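Equipment budget for April, second pass. The Prisholm quote for a second arm and hand came back at 4000 over what we'd set aside.

2/ Spare fingertips are quoted separately, 32 a set. I've put in for 15 sets and moved the stand to next year.

3/ Ville Miettinen wants a two-finger gripper from Bortolotti as the fallback. Cheaper to run, but our task list is mostly cans, tape rolls and short dowels on carpet, so both need costing against that.
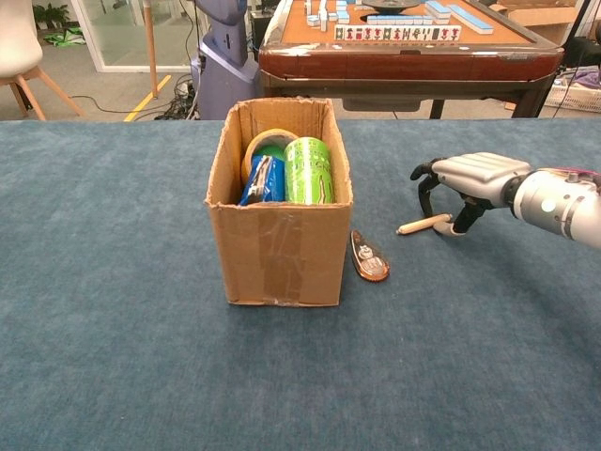
4/ Delivery is the other unknown. Grastia won't give a date until the order is signed. Decision on Wednesday.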